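Is the Dindar circus memoir worth tracking down, or is it all tall tales?

stennessreader
Posted January 2020

So I've been on a traveling-show kick all winter (blame my sister, she gave me a box of old circus paperbacks) and the one title that keeps popping up in the footnotes is the Dindar memoir. He ran a tent show and later a dime museum, and from what I gather he made and lost a fortune a couple of times. My library doesn't have it. There's a cheap reprint from 2001 and then there's the Borkowska biography, which costs a lot more. I only want to buy one! Which would you start with? And did he write the thing himself, or did somebody do it for him?

papertent
Get the memoir. I read it on a train and missed my stop. No idea who wrote it, don't care, the chapter on the winter in Stornholm when the elephant barn flooded is worth the price. Skip the preface.

sawdust_and_ink
I own both, so I'll try to be a little more useful. The reprint is 191 pages and it moves fast, but watch out, they dropped chapter 9 and never say so anywhere. That's the one about the bankruptcy, and it's the most human part of the book! An older copy will have it if you're patient (I found mine at a church sale last June for 23 dollars, spine half gone, very happy).

As for who wrote it, Borkowska thinks his press agent did the first half and Dindar took over after they fell out. I buy that. The jokes get worse and the money talk gets a lot more detailed. Her biography is slow for the first few chapters, all grandparents and land deeds, but once the tent show gets going I couldn't put it down. She checks his ticket numbers against the account books too, and oh boy, he was a fibber.
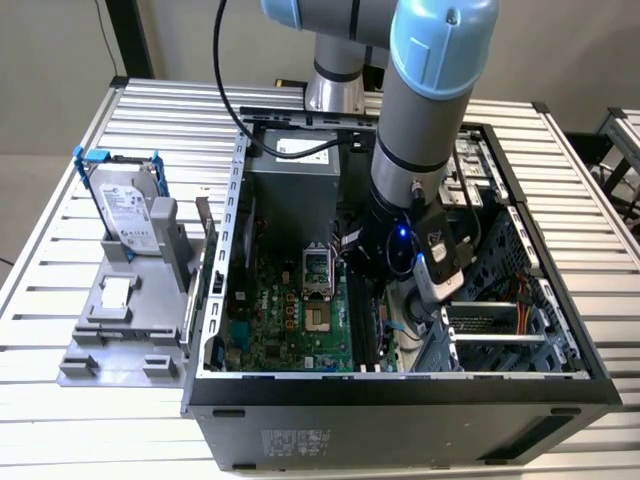 If it were my money I'd start with the memoir for fun and ask your library to borrow the biography from another branch. Mine took a few weeks to come in, and they let me renew it twice.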